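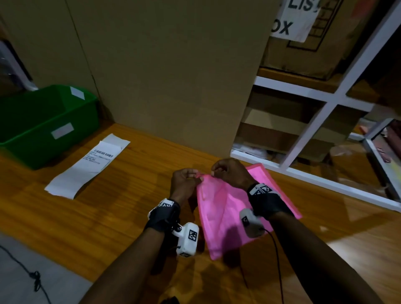 ## Nivness Pink Document Mailer

The Nivness mailer is supplied by Testitz to offices that send and receive signed papers. It is made of thin, slightly glossy plastic in bright pink, so that it is easily found among other mail on a desk. Item number 604. Packs of 40.

Each mailer holds up to 16 unfolded sheets. For thicker files, please order the large size (item number 394).

### Opening and checking contents

1. Place the mailer flat and hold the top edge with both hands.
2. Pull the opening apart slowly. Do not use a blade.
3. Remove the papers and keep the printed label with them until they have been checked.
4. Separate the sheets at the lower corner and confirm that any required stamp is present.

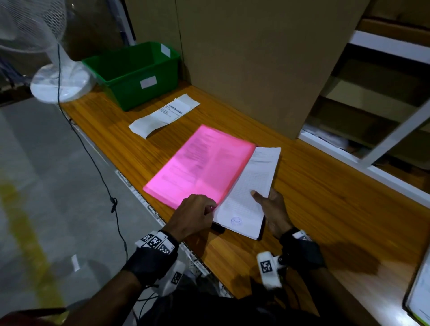 Papers that have been checked should be returned to the pink cover or placed in a desk bin marked for filing. Labels printed on thermal paper fade in strong light and should be copied if they are to be kept past October.

### Orders

Orders are handled by Benedicta Amissah, Office Supplies. Questions about returns may be sent to Comfort Alhassan. Opened packs cannot be exchanged.

Page revised 2024-07-22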